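4. Budget and equipment plan

Our group (Maja Walczak, Clem Rewi and Živko Hodžić) had to plan spending for the second half of the Ketia project. Most of the money is already in the two arms, so this section covers spares and small items for the writing tablet task. Gripper fingers are the first thing on the list – a set from Collberg costs £145. 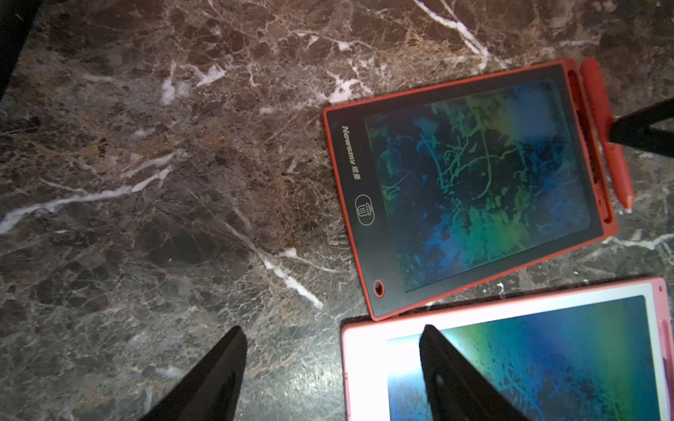
Why not print the fingers ourselves?
The department printer is booked until February and we need spares before then.

Nikolovski quoted £268 for a replacement wrist cable set and Wekine quoted £180. We chose Wekine, although delivery is slower. Tablets and styluses come out of the consumables budget – we asked for 2 more of each.

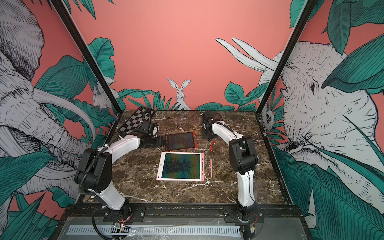 Figure 2. Both arms over the table with the two tablets.

Bríd Lynch still has to sign off the Wekine order.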